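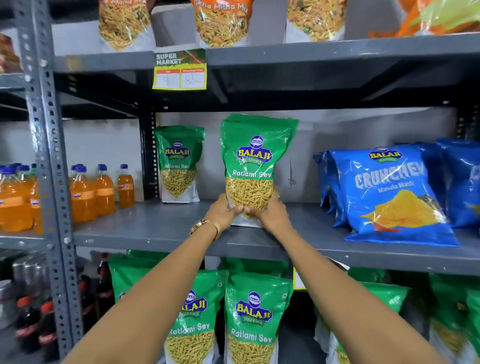 ホーム 店のしごと 経理 道具 リンク集 お問い合わせ

小さい店の棚卸し、一晩で終わらせる手順

最終更新 10月

個人の食料品店、雑貨店向け。売場とバックヤード合わせて一人か二人で回している店を想定。POSが立派な店は読まなくていいです。急いで書いてるので細かいところはあとで直します。

うちの前回の総点数が1,878点。二人でやって閉店後に始めて日付が変わる前に終了。その前の年は朝の4時までかかった。違いはほぼ準備。

用意するもの

・棚卸表（紙でも表計算でも）
・クリップボード 人数分
・ボールペン、黒と赤
・付せん 2色
・養生テープ
・電卓

端末はMonicoの中古を一台持ってるけど、バーコードの無い品が多い店だと結局紙が早い。アプリならBrinusが棚番号ごとに入力できて使いやすかった。無料の範囲だと登録300品目まで。それ以上ある店は有料にするか、紙。

1 棚に番号を振る

前の日までに。入口から時計回りでA、B、C。段は上から1、2、3。「Cの2」で場所が決まるようにする。番号は養生テープに書いて柱に貼る。棚板の前側は値札とぶつかるのでやめた。
見取り図も一枚。手書きでいい。レジ横、冷蔵庫、店先のワゴンも忘れず番号を振る。去年はワゴンを丸ごと抜かして、あとで数字が合わずに大変だった。

2 先に片付ける

期限切れ、破損、返品待ちは先に抜いて別の箱へ。箱に「数えない」と書く。赤で大きく。
同じ商品が二か所に散っていたら寄せる。特売の残りがあちこちに紛れてるのもこの時に。
袋菓子、豆、乾物みたいに倒れやすいものは立て直して前に出す。後ろに別の味が混ざっていることが多いので、いちど手前に引いて奥まで見る。

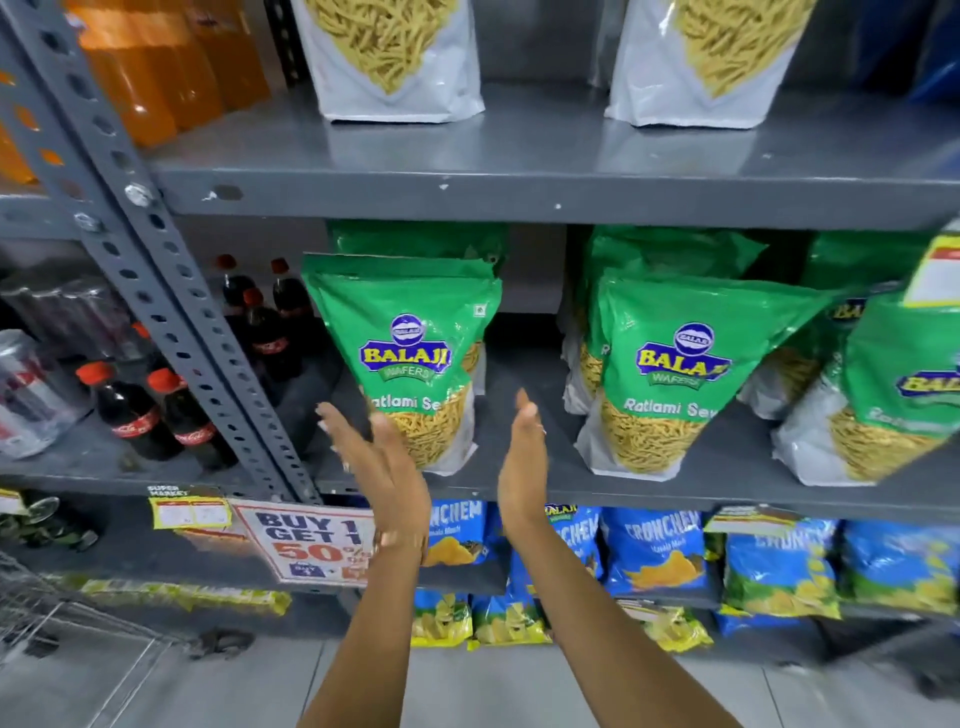

奥行きのある段ほど時間を食う。先にそういう段だけ並べ直しておくと当日が楽。目安として棚一本10分。それ以上かかるなら、そもそも詰めすぎ。

バックヤードは前日に数えてしまってよし。数え終わった箱はテープで封をして、数と日付と名前を書く。封を切って売場に出したら、その分を必ず紙に書く。これを守れないなら前日に数えない方がまし。

3 納品と売上の締めを決める

ここが一番もめる。「何時時点の在庫か」を決めないと数字が全部ずれる。うちは閉店の20時で締め。20時までに売れたものは売上、それ以降に届いた荷物は翌日分。
仕入先にも連絡。うちはRadebeさんの配送が夕方に来ることがあるので、当日は午前にしてもらうか翌日に回してもらう。伝票が先で荷物が後、というのも要注意。荷物がまだなのに伝票で仕入に入れてしまうと在庫が足りなく見える。

4 数える

二人なら、一人が数えて声に出し、一人が書く。書く方は復唱する。めんどくさくても復唱。「7」と「1」の聞き間違いがこれで減る。
順番は左上から右へ、一段終わったら下の段。飛ばさない。気になる商品があっても戻らない。
終わった段に付せん。1回目は黄色、確認が済んだら青を重ねる。
書く内容は棚番号、商品名、容量、数量。容量を書かないと、同じ商品の大袋と小袋がごっちゃになる。単価はあとで入れるので空欄のままで。

途中でお腹が空いても売場のものを開けない。開けたらメモ。

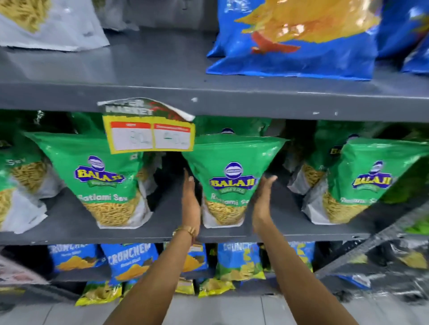

数えている最中に、棚卸表に載っていない商品が出てきたらどうすればいいですか。

表のいちばん下の空欄に棚番号と商品名を書いて、そのまま次へ進んでください。その場で伝票を探し始めると手が止まります。翌日にまとめて仕入伝票と照らして、単価を入れれば足ります。

5 確認の抜き取り

全部を二回数えるのは無理なので抜き取り。方法を教えてくれたのは昔の同業のJulián Barriosさんで、単価の高いものと、数が多いものだけもう一度数えるというやり方。安くて少ないものは間違えても影響が小さい。
うちは80点を目安に選ぶ。数える人と書く人を入れ替えてやる。2点以上ずれた段があったら、その段は全部やり直し。1点なら後の数字を採用して先に行く。

赤ペンはここで使う。黒で書いた数字を消さず、二重線を引いて横に赤。修正液は使わない。あとで税理士さんに見せる時、経緯が残ってる方が話が早いでです。
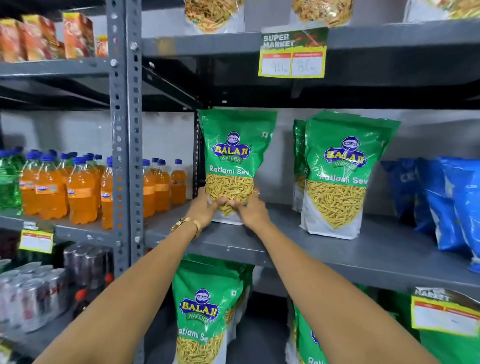

6 金額にする

翌日でいい。眠い時に電卓を叩くと桁を間違える。
単価は売値でなく仕入値。税込か税抜かは帳簿に合わせて統一。うちは最終仕入原価法なので、いちばん最後に仕入れた時の単価を使う。別の方法で届けている店はそちらに従うこと。わからなければ税務署か税理士に聞いてください。

計算の例。仕入値900円の品が12点なら10,800円。これを段ごとに小計、棚ごとに合計、最後に総計。いきなり総計を出そうとしない。どこで間違えたか追えなくなるので。

7 差が出たとき

帳簿の在庫と合わないのは普通。差が大きいときは次の順で見る。

・数え忘れの棚（見取り図と付せんを照合）
・ケースと単品の取り違え。1ケースを1点と書いている
・締めの後の納品が混ざっている
・廃棄の記録もれ
・レジの打ち間違い、似た商品で打っている

ケースの取り違いがいちばん多い印象。表の数量欄に「個」「箱」を書く場所を作ったら減った。
それでも合わなければ差額を棚卸減耗で処理、理由をひとこと残しておく。

8 保管

棚卸表の原本は捨てない。保存年数が決まっているので、封筒に年度を書いて帳簿と一緒に。写真に撮るかスキャンもしておくと安心。うちはHurnmontのファイル箱にまとめて入れてます。A4が折らずに入る。見取り図も一緒に入れておくと来年そのまま使える。

当日の時間割（二人の場合）

20:00 閉店、レジ締め
20:20 売場の見回り、付せん配り
20:30 A棚から開始
22:00 休憩 10分
23:10 抜き取り確認
23:40 終了、紙を棚番号順にそろえてクリップ

一人でやる場合は二晩に分けるのがおすめ。一晩目に乾物と日用品、二晩目に冷蔵と菓子。分けた間に売れた分は、レジの明細から足し引きする。

棚卸表のひな型は「道具」のページに置いてあります。列の幅は好きに変えてください。

お問い合わせ | 無断転載はご遠慮ください © 店のしごと帳 | ページの先頭へ戻る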